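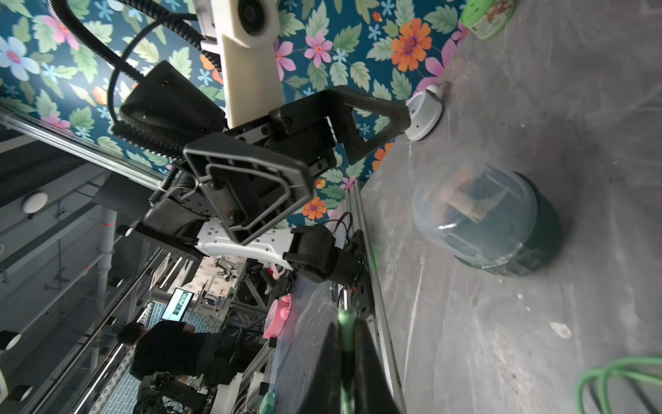

Why did the left arm keep moving after I pressed stop? The pause button on the screen only tells the planner to stop sending new targets, and the arm was still finishing the last one it had been given.

January 8, 2023

I wrote those two sentences on the whiteboard at Kideswood this morning and Waqas drew a box around them, so I suppose they are policy now.

Run 209 was the one. We have been doing the charging task all week: pick up the end of the green cable, bring it to the charger on the pink power strip, push it in, let go. The bear lies on the table with everything else and has no job. It's clutter, officially. I have come to think of it as management.

The left gripper had the cable and was on its way over when the camera feed froze. Mine froze, I mean. The arm's idea of the world also froze, a little earlier, and neither of us mentioned it to the other. I saw the picture wasn't changing and clicked pause like a sensible adult. The arm carried on for 3 seconds, pulled the cable tight, and started dragging the whole power strip toward itself with great confidence.

Three seconds is a long time if you are standing there with your hand halfway to the table. I was. I'd reached in to straighten the cord, having clicked pause, in the belief that clicking pause meant something. Xiaoyan hit the red button from the other side and the arms sagged the way they do. My hand is fine. My hand was never really in the way, but it was going to be.

Then came the part where everybody is very calm. Xiaoyan switched off the strip at the wall, which I should have thought of first, and asked whether I wanted tea. I said I wanted to look at the log. She made the tea anyway.

The log was embarrassing. The Clorketti controller had the grip force capped at 70 percent and kept to it faithfully, so it was holding on hard the entire time and reporting itself healthy. The camera process had died and left its last image sitting in memory. The watchdog that was supposed to notice old images had been switched off on 23 of the earlier runs for throwing false alarms, and then on run 24 it simply never got switched back on. The initials next to the change are mine. I'd love to say I remember doing it.

So, fixes. Waqas has changed the pause button so it holds the joints where they are. The watchdog is on again and can't be turned off from the operator screen, a change he made while looking right at me. Xiaoyan wants the strip clamped down and no hands over the table unless the red button is in. I agreed to all of it. I'd have agreed to a helmet.
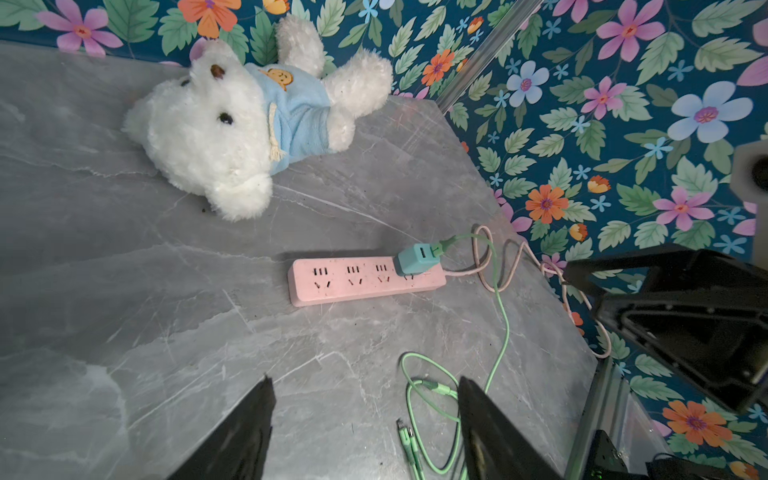
We tried the fault again after lunch, on purpose this time, with the strip dead and everyone standing well back. Killed the camera process while the arm was moving. It stopped — at once, mid-reach, looking faintly offended. Did it again with the right arm and got the same. On the next try the watchdog tripped before anyone had killed anything, so the false alarms are back too. Waqas thinks it's a loose USB connector. I think it's spite, but I'll check the connector.

Still have to write the incident form. It asks for "property affected" and I put one cable, possibly. It asks for "root cause" and leaves half a line. I wrote my initials in it, rubbed them out, and wrote "see attached."

Have to ask Xiaoyan whether the form goes to Yousafzai on paper or by email. And bring back her mug, it's in my coat.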